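Repaso de seguridad del taller de encuadernación - julio
Revisión y comentarios: Jaime Figueiredo

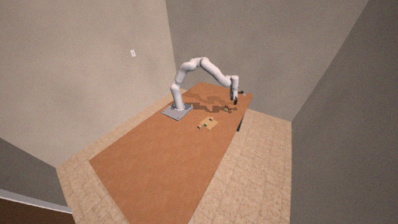
Empiezo por las mesas, que es donde nos cortamos casi siempre. Este mes tocaba mirar cantos, patas y tornillos, y de paso lo que queda en las esquinas. Yo las quiero como el tablero naranja tirando a marrón de la imagen, con la base atornillada bien cerca del borde y no plantada en medio - así se trabaja a gusto!

Mesas de corte: BIEN. La del fondo cojeaba, le puse un taco y listo.

Guillotina grande (Zacharopoulos): PENDIENTE. El protector baja, pero hay que empujarlo con la mano y eso no me gusta nada. Femi ya ha pedido el muelle. Hasta entonces, 50 hojas por corte como máximo.

Cúteres y cuchillas: REGULAR. Encontré 2 sueltos en el cajón de las reglas, sin funda. Por favor, al bote con tapa!!

Colas y disolventes: BIEN. Armario cerrado y etiquetas legibles (gracias, Pejman, qué letra).

Extintor de la entrada: BIEN. Presión en verde, aunque tenía delante una pila de cartón de más de 73 cm. Ya la moví.

Luz de emergencia: MAL. No enciende. Aviso dado a Flistgate.

Botiquín: faltan tiritas y suero. Los compro yo esta semana y dejo el tique en la carpeta azul.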